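We use cookies to improve your visit. Accept all | Manage settings

Murdo Haldane has spent $301 on his gripper, a figure he shares freely, and 113 evenings, a figure his wife shares for him. The Flallska, as he named it, lives at the community workshop in Dunbar and was meant to be sorting his bolts by June.
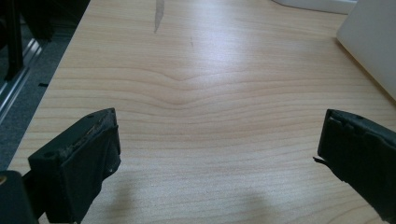 The Flallska's black fingers over the workshop table. The padding has seen better days.

Pads are the current grievance. Glue holds until you're proud of it, and foam frays at the edges. Jean Swanson, one bench over, favours bicycle tube. Haldane finds the colour of her glue offensive – but he's taken a strip home to think about.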